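Is a yearly boiler service worth paying for, or is it just a way in to sell me things?

Posted by Marjatta Koivisto in Heating and Hot Water

I've had a combi boiler for six years, a Nudar, put in by the people who owned the place before me. Every August I get a letter from a firm called Surville telling me my service is due and that without it I'm "at risk of system failure in the colder months". It has never failed. It makes hot water, the radiators get hot, and the pressure sits where the booklet says it should.

I gave in last year and paid for one. The chap was here from ten to nine until quarter past, took the front off, put a probe in the flue, wrote some numbers down and told me the water in the system was "a bit tired". Then came a quote for £227 for a flush and a magnetic filter, with a line at the bottom saying the price was only good until Wednesday. I can't see why dirty water would cost more to clean on a Thursday.

I said no. Nothing has gone wrong in the year since, apart from one radiator in the back bedroom that is cooler at the bottom than the top.

So what does the service do, and is the flush a real thing or something they say to everybody? My neighbour swears by hers but she also buys the extended cover on kettles.

3 replies

pietrzak_heating

I fit and service boilers for a living (Pietrzak, two vans, no letters in August) so take this with as much salt as you like.

The service is worth having. The probe in the flue is the main part of it. It tells you whether the boiler is burning the gas properly, and you can't judge that by whether your bath is hot. A boiler can heat a house nicely and still be burning badly. Twenty-five minutes is on the short side but it isn't a scandal. I'd want to see the condensate trap cleaned and the gas rate checked as well, and on some models the burner seal has to be looked at or replaced. Ask for the sheet he filled in. If the boxes are blank apart from the flue readings, you have your answer about that firm.

Check your guarantee too. A lot of them run for seven years or longer and want a stamp for every year. If the previous owners skipped one, it may already be void, and then that reason for paying has gone.

The flush is a different matter. Cool at the bottom and warm at the top does usually mean sludge, so he may have been right by accident. But he can't have known from looking at the boiler for a minute. Did he draw any water off? If it comes out of a radiator valve black, there's a case for it. If it comes out clear or faintly brown, I'd leave well alone. One bad radiator can be taken off the wall and hosed through in the garden. 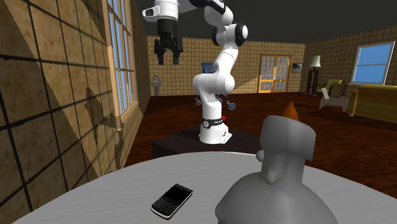

Mobile phone on a round table.

Any price with a deadline on it, I would ignore. Ring round and get 3 quotes in writing, and make sure each one says what kind of flush it is. Some firms tip in a bottle of cleaner, run the heating for an hour and drain it down. Others bring a machine and do every radiator in turn. Both get called a flush on the invoice.

draughty_semi

never had mine done and its fine. 3 winters. they all say the water is dirty because all the water is dirty, its been going round in steel radiators. save your money and put it towards a new one when it packs up

Skuvik

I'd half agree with the post above about the selling and not at all about skipping the service. It's a gas appliance. At the very least get a carbon monoxide alarm and press the test button now and then, but I wouldn't treat that as a swap for having the burner checked.

What I did was stop using the firm that sends the letters. I picked a registered engineer who works on his own, looked him up on the register before he came, and told him on the phone that I wanted the service and nothing else. If he found a fault he was to show it to me. He came, he did it, he showed me some muck in the trap, and he went. He did mention a filter, and I asked what it would do for a system that had run without one all this time. His answer was that it would catch what's already loose, which seemed fair. I still haven't bought one.

One thing I'd query is whether you're on a service plan without knowing it. Marjatta, you say the letter comes every year, but you only paid once. When I took over my house there was a plan tied to the address, and it took 6 phone calls to get it stopped. Check your bank statements.

Marjatta Koivisto

Thanks, all. No plan that I can find, and nothing going out of the bank. I dug out the sheet and there are two flue readings, a signature and a lot of empty boxes. No water was drawn off, I was standing there. I'll get the service done by somebody else and take the bedroom radiator off when the weather's decent.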